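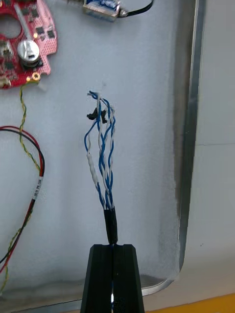
Haveck Works Writing Group

The Left Hand of Bench Five

I'd been doing looms at Haveck for so long that my thumbs knew blue from white without me, so when they wheeled the Konent in and parked it at my bench I did what any grown woman would do and went to make a cup of tea.

Markos Kontogiannis came and found me in the kitchen. He was our shift lead then, a big soft man who hated telling people things.

"It only does the holding and the offering up," he said. "You still do the fiddly bit."

"It's all fiddly bit, Markos."

"Well, then," he said, and took one of my biscuits.

So I went back and had a look at it. Two black fingers, pinched shut on the sleeve at the bottom of a bundle, and all my blues and whites standing up out of it like a bunch of flowers somebody had bought at a petrol station. The ends were frayed. I'd have had words with a trainee about those ends! I reached over to tidy them and the arm stopped dead, because that's what it does if you get close, and a light came on over the bench, and everyone in the row turned round to see what Jean had broken.

That was January. By the end of the month we'd got used to each other, sort of. I'd learnt to keep my elbows in. It had learnt (or Toshio had taught it, which he said was the same thing and I said wasn't) to tip the bundle towards me a bit, so I wasn't craning.

Toshio Fukuda was the lad from Ueda who came to set it up. He ate his lunch at our table from the first day, didn't ask, just sat down between Pauline and the window. Pauline had sworn she wouldn't speak to him. She lasted until he got out a pork pie.

"What do you do with your left hand?" he asked me once, with his notebook open.

"When?"

"When you untwist a pair. The right hand is doing the work. The left does something, and then the wires lie flat."

I hadn't a clue. I had to go back to the bench and do it with him watching, and of course with him watching I couldn't do it at all, I was like a child with shoelaces. We were there till the late shift came in. In the end he told me a long story about his landlady's boiler, and somewhere in the middle of it I did a whole pair without thinking, and he shouted "There!" and I nearly went through the roof. It was a little roll of the thumb, away from me. My mum used to do the same thing with wool.

They moved Pauline to test the week after. Same money, and she gets to sit down, but you can't hear anyone over there for the fans. There are three of us on the row now, and the arm. I do miss the chat. I told it about my knee the other day, just to have said it to somebody.

Anyway, Toshio's last afternoon, he called me over and set it going. It picked up a bundle, tipped it towards my stool and waited. Then it gave this tiny turn at the wrist, away from itself.

"Is that me?" I said.

"It is a bit you," he said.

I told him it was too slow. Then I got my coat, and I was halfway to the bus stop before I noticed my thumb going in my pocket.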